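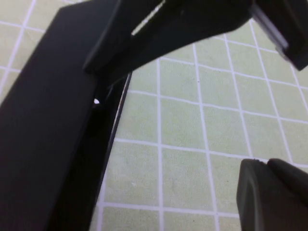

Ysaline Riviere asked that these minutes begin with her thanks to everyone at Sturero, and said she hadn't enjoyed an afternoon with machinery so much in years (she also said she would have gladly stayed through supper).

Trusholm Makers' Circle
Minutes of the meeting held during our visit to the Sturero workshop, March 12, 2025

Present: Seidu Opoku (chair), Ysaline Riviere, Santosh Kanaujia, Abelardo Herrera, Uriel Maldonado (minutes)

1. Welcome

Seidu opened the meeting a little behind time, as we were all still finding our visitor badges and Abelardo had parked at the wrong end of the building. He reminded us that we had been on the waiting list for this demonstration since last spring, and that our hosts had moved a good deal of their own work aside to fit us in. The February minutes were accepted with one spelling corrected.

2. The demonstration

We stood along the side of the workshop while our hosts ran the two black arms over the green gridded table. The task was handling everyday things, mostly a pair of black-framed glasses with gray lenses and the white case printed in blue and orange. Santosh wanted to know whether glasses were chosen to be difficult, and was told yes, very much so, because thin temples and smooth lenses give a gripper so little to hold. We were also told that an operator is always on hand, and that a try at the glasses is repeated many times over before anyone draws a conclusion from it. We found this reassuring and said so, at some length.

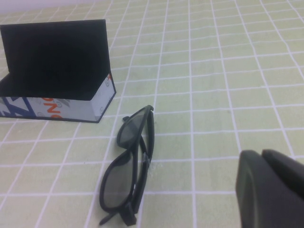 3. Questions from members

Abelardo asked about the small cameras carried near the grippers, and our hosts explained that a view from up close helps when one arm gets in the way of a camera set farther back. He then asked about cost and was given a friendly answer with no numbers in it. Seidu asked how the arms are kept out of each other's way when they work on the same few inches of table, which led to a long and very pleasant discussion that I could not write down quickly enough. Our hosts have promised to send a page of notes, and I will attach it to the April minutes if it comes in time. 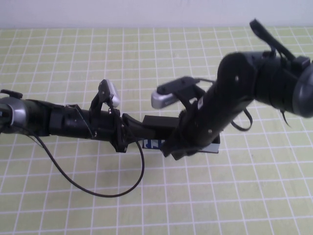 Santosh said he had come expecting speed and was glad to have been shown patience instead, and he wondered if our own Groltilard project could borrow the idea of practicing with ordinary household boxes before we buy anything special. There was general agreement. Abelardo will bring a few boxes from home.

4. Fund and open day

The project fund stands at $2219 after the purchase of cable and fasteners for $278. It was agreed to leave the rest alone until the Aravena open day in April, where we have been offered 60 places. Ysaline will write the invitation and would like suggestions for the wording, short ones if possible.

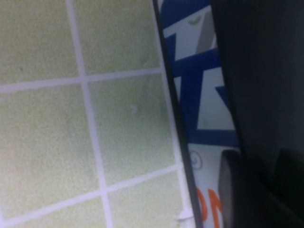

Gripper beside the printed box, Sturero workshop.

5. Other business

Seidu will send a thank-you card from all of us. Uriel still has a gray scarf left in his car on the way home. The next meeting will be back in our usual room at Trusholm, with coffee beforehand.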